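## 3.2 Storage containers and the return of small parts

The second part of the study looked at what happens to small parts once they have been taken out of stock and not used. Workshops of the kind we visited at Westlow and Skulville keep a stores ledger for issues, but returns are seldom written down. A fitter who draws ten brackets and uses seven will usually put the other three in the nearest open container. Over a year this adds up to a stock that exists on the floor and is missing from the books.

We recorded 342 returns over the survey period, which began in July and covered both sites. Of these, 146 went back to the location from which the part had been issued. The remainder went into general containers, onto benches or into drawers that had no label. Staff at both sites described this as normal practice, and most said they would look in a general container before going to the stores counter.

The type of container had a clear bearing on how easily parts were found again. Shallow plastic trays were searched quickly, as their contents could be seen from standing height. Deep metal bins took longer. Parts settled at the bottom, small items slid into the corners, and people tended to stop looking after the top layer had been moved. Bins of this type are cheap to keep, however, and they last for decades, so managers have little reason to replace them. 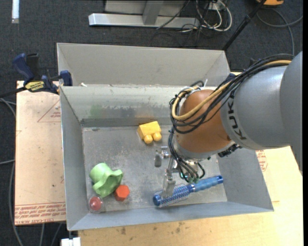
**Figure 4.** Open sheet-metal bin with sloping walls; a second compartment stands behind it. The inner back wall and floor show surface wear.

Age and wear were not in themselves a problem. Older bins held parts as well as new ones, and none of the staff we spoke to asked for them to be changed. What did matter was labelling. At Westlow, 40 bins had been given a printed card showing the part family and the stores code. At Skulville the bins carried handwritten marks of various dates, many of which referred to stock lines that were no longer held. Returns to the correct place were more common at Westlow, although the site is also smaller and the walk to the stores counter is shorter. We cannot separate these two effects with the data we have.

A further difficulty concerns mixed lots. When parts from two suppliers are put in the same bin, the supplier's batch is lost even if the part itself is found. The Jolora stock system used at both sites allows a batch number to be entered on return, but the field is optional and was left blank in most of the entries we checked. Making the field compulsory would improve the record. It would also slow down the return of single items, and staff might then avoid the system altogether.

Section 3.3 turns to the cost of parts reordered while usable stock was still on the floor.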